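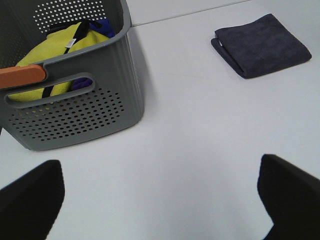

Gray basket, mid-sort, with one towel already folded.

Towel and Cloth Baskets: Your Questions

I get the same handful of emails every time I post about my baskets, so I've put the answers in one place (and I'll keep adding to it!).

Where did you get them?
The Leststead housewares shop, on the clearance shelf. I bought 3 and gave one to my sister, who keeps potatoes in hers.

Do you fold everything?
No way. Towels and the thicker cloths get folded into rectangles. The bright stuff I use for dusting gets bunched up and shoved in, and I've made my peace with that.

Holes or solid sides?
Holes for anything that might go back a little damp. I want air getting in there. Everything else can live wherever there's room.

How many cloths do you own?
I finally counted in April and got to 104, which is embarrassing. My goal is to get down to 18 per basket and turn the rest into garage rags. 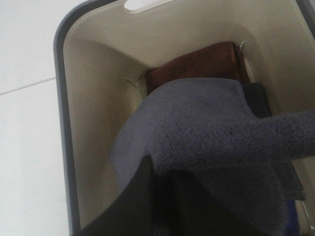 The garage pile gets used up pretty fast, mostly on bikes and muddy boots, so don't feel bad about demoting a cloth that's gone thin or scratchy.

Do you cut the tags off?
Sometimes, if I remember and the scissors are handy. My old Moges cloths still have theirs and it's never bothered me.

How do you wash microfiber?
Warm water, its own load, no fabric softener. I skip dryer sheets too. I used to throw it in with the bath towels and spent whole evenings picking off lint, so please learn from me!

Can I stack the baskets?
I wouldn't when they're full. I tried it in the Vultport apartment and the top one squashed all my nice folding. Side by side on a shelf works fine.

What do you fold on?
Any clear, flat table. I wipe it down first and keep the basket off to one side so I've got elbow room.
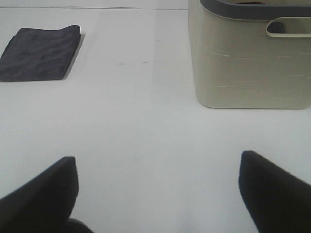

Folded gray cloth on the left, beige basket with the dark rim on the right.

Will you do a post on sheets?
Yes, once I figure out the fitted ones. Don't hold your breath.

730 shares
18 comments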